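La merma que no figura en el kilo

Domenica Zaugg
Oct 19, 2023

El precio por kilo es una convención cómoda para quien vende y una medida incompleta para quien cocina. En los comedores colectivos se sigue comprando hortaliza con una tabla en la que solo cuenta el peso de entrada. El peso que llega al plato se calcula después, si se calcula, y rara vez vuelve al pliego de compra. Sostengo que ese orden debería invertirse: el contrato tendría que fijar un coste por kilo servido, y el calibre, el estado de la piel y la forma de la pieza tendrían que entrar en la fórmula.

El caso que mejor conozco es el del comedor de Purkstead, donde llevé las compras durante cuatro cursos. En febrero pesamos por separado lo recibido y lo desechado en la preparación de tubérculos y raíces. Entraron 3.455 kilos y salieron 241 en peladuras, puntas y partes dañadas. Es una pérdida cercana al siete por ciento, baja para el sector, y aun así nadie la había presupuestado. El proveedor, Moser, facturó correctamente. La diferencia se cargó a la partida general de cocina, donde deja de ser visible.

La objeción habitual es que la merma depende de la mano que pela. Es cierto en parte. Una peladora abrasiva mal regulada retira más pulpa que un cuchillo, y un turno con prisa retira más que uno sin ella. Pero la geometría impone un mínimo. A igual masa, una pieza pequeña tiene más superficie que una grande en proporción, y por tanto más piel que quitar. Una pieza larga y muy ahusada pierde además las dos puntas. El calibre mínimo que exigen muchos pliegos responde a este hecho, aunque casi siempre se redacta como requisito estético y se aplica como tal.

De ahí procede el segundo problema. Los criterios de aspecto penalizan el roce superficial de la piel, que en un boniato destinado a pelarse no tiene consecuencia alguna, y apenas distinguen entre ese roce y el corte profundo, que sí la tiene. Se rechaza producto útil y se acepta producto caro. Domenica Prantl, que revisó conmigo las actas de recepción, encontró 221 kilos devueltos por defectos de piel en una sola campaña. Ninguna de las actas indicaba la profundidad del defecto. Sin ese dato la devolución no se puede justificar ni discutir.

Tampoco ayuda el programa de gestión. Soltusix, el que usábamos, admite un coeficiente de merma por familia de producto, de modo que zanahoria, remolacha y boniato comparten cifra. El coeficiente venía puesto de instalación y permaneció intacto. Un parámetro que no se revisa acaba funcionando como una constante física, y los menús se calculan sobre él con dos decimales de precisión que no existen.

La propuesta es modesta. Primero, pesar el desecho por artículo dos veces al año, con una muestra de 1.000 kilos si el volumen lo permite. Segundo, llevar el resultado al pliego y comparar ofertas por coste de porción comestible. Tercero, suprimir el rechazo por marcas superficiales en toda hortaliza que vaya a pelarse, y mantenerlo para cortes, zonas blandas y brotes. El pesaje cuesta unas horas de trabajo y una hoja de registro.

Se me dirá que un proveedor pequeño no puede clasificar con ese detalle. No hace falta que lo haga. Basta con que declare el intervalo de calibre de cada partida - dato que suele conocer, porque compra con él - y que el comedor aplique su propia tabla de rendimiento. El riesgo de una tabla equivocada recae entonces en quien la elabora, que es también quien puede corregirla en la siguiente campaña.

Queda pendiente la hortaliza de hoja, con una merma mucho más variable entre partidas y un deterioro que avanza en cámara. Para ella el método de las dos pesadas anuales es insuficiente y habría que registrar cada entrega, al menos durante el verano.

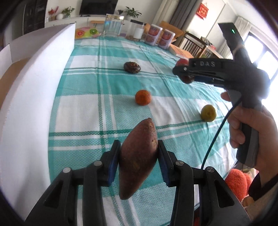 Boniato de piel pardo rojiza, con roces claros superficiales.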